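Flernley's Egg Night is back, and it's moving to the old Maston building

I've been waiting to write this one up since the winter, so bear with me if I go on a bit. Egg Night is coming back! If you moved to Flernley in the last couple of years you may have no idea what I'm talking about, so I'll start there.

Egg Night used to happen once a month in the back of the Kwofie store on Munier Street. You paid a few dollars, you got a plate, and somebody from town cooked you eggs the way they cook them at home. No menu, no chef's hat. One month it was a plain omelet with chives, the next it was eggs poached in tomato with so much garlic that my coat smelled of it for a week (I regret nothing). Then the store needed its back room for stock, and the whole thing just stopped.

Tiina Karppinen, who started it the first time, told me on Tue 11 June that the paperwork is finally signed. The new home is the ground floor of the old Maston building, the brick one next to the bus turnaround, and the first night is planned for October. She sounded tired and very pleased. "I had two people ask me about it in line at the post office the same morning," she said. "You can't say no to that forever."

The room is a lot bigger than the old one. The Kwofie back room held 16 people if nobody wore a thick sweater, and I have eaten more than one frittata standing up beside the mop sink. The Maston space seats 40, with proper chairs, and there's a door straight out to the parking lot, so the smell of frying won't follow everybody home this time. Or not as much, anyway.

The big change is that there will be no kitchen as such. The building has a sink and good outlets and that's your lot, so all of the cooking will be done out in the room on portable burners, right where people are sitting. I wasn't sure about that at first. I like my cook behind a counter where I can't see the shell being fished out. But Onni Hakala, who cooked at the very first Egg Night and has promised to cook at this one, talked me around. He says eggs are the best thing in the world to cook in front of people because they're done before anyone gets bored.

He's also got opinions about pans, which he shared with me for most of a lunch hour. The short version is that he wants square corners for rolled omelets, low heat, and a lot less oil than you think. He wipes it on with a folded paper towel and then wipes most of it off again. I went home and tried it and got something that looked like a damp towel itself, but it tasted fine, and my neighbor ate half. 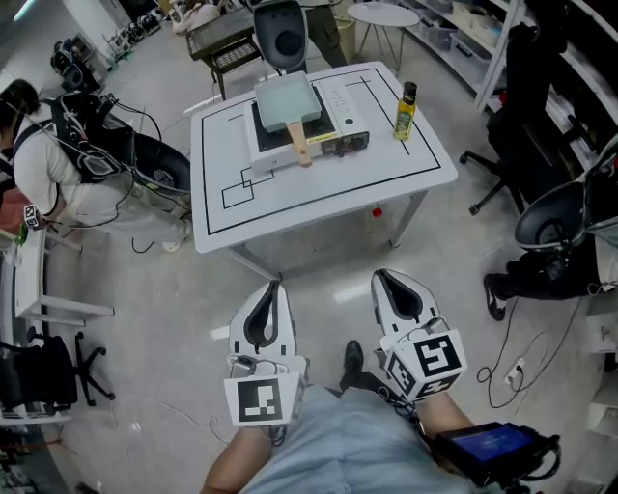

Anyway, the rolled omelet is what he's planning for October. Thin layers, one at a time, each one rolled up before the next goes in. He puts a splash of stock in his, and a pinch of sugar, and he was very firm that I should print that the sugar is optional. So there you go, Onni, it's printed.

Money, because I know you'll ask. The group needed $700 to cover the first season's rent and insurance, and they have it. Most of it came from the bake table at the spring yard sale, which Oona Lappalainen ran from seven in the morning until the last lemon bar was gone. The rest was an envelope through Tiina's door with no name on it. I have my suspicions and I'm keeping them to myself – unless you'd like to buy me a coffee.

Tickets go on sale at the Kwofie counter once the date is set. They haven't settled on a price yet. Tiina wants it to be as close to the old one as they can manage, though eggs cost what they cost these days. Kids who can sit on a lap get in free, same as before.

There's a sign-up sheet for cooks, too, and it's already filling up. Pirjo Lehtinen is down for a month of her own with what she calls "the potato one," and no, she wouldn't tell me more than that. Tiina Ikonen (yes, there are two Tiinas, you get used to it) would like to do pickled eggs, and the group is still talking about whether that counts as cooking. I say it does. My grandmother kept a jar of them on the cellar stairs and she'd have had words with anyone who said otherwise.

You don't need to be any good to sign up. You need one egg dish that you make at home without looking anything up, and you need to be able to make it over and over for an evening. If you'd like to but you're nervous, you can pair up with someone. I've put myself down to help with plates, which is the right job for me after the towel business.

A couple of practical things. The front steps at the Maston building are steep, so use the side door if you're bringing a stroller or a walker, it's level all the way in. Parking is free after six. If you have an egg allergy, well, there's going to be bread and a big salad, and people did come just for the company last time, so don't stay away.

The sheet is taped up by the register at Kwofie, under the lost cat poster. Bring your own pen, the one on the string has been dry since Easter.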